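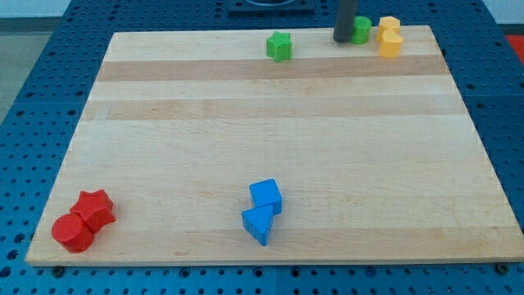
How many examples does an arm need before it can sort blocks by itself?
It depends on the task. For sorting by colour we recorded 2273 examples before we trained anything, and we added more once we had seen where the first version went wrong.

Block sorting at Cladmont: gallery

The block work began in June in the back half of the Cladmont workshop. An operator guides the arm by hand controls, and the arm's positions are saved alongside the camera view. One example is one short job, such as bringing two blocks of the same colour together or moving a block to a named corner of the board.

The picture at the top comes from the colour task. The red, blue and yellow blocks are next to their partners. The two green ones are still on either side of the gripper finger.

Shapes are mixed on purpose. There is a star in red and another in green, so the system can't get by on shape alone when it is told a colour.

The board is bolted to the table. On an earlier rig at Dosgate it was only clamped, and 235 examples had to be thrown out after it crept sideways over a morning.

Blocks are put back in a new layout after each job. Operators swap over every 6 layouts, as hands get tired and the movements turn sloppy.

Failed attempts are kept and marked as failed. Zoriana Yurchenko checks the marks at the end of each session and sends back any that don't match the recording.

The full set now stands at 3063 examples, counting the failures. It is stored under the name Quansah, with the written instruction for each job in a separate text file. Instructions are kept short: "put the green blocks together", "move the star to the left corner".

Next to be recorded are jobs where a block has to be pushed past another one without touching it.

Page last changed 20/11/2021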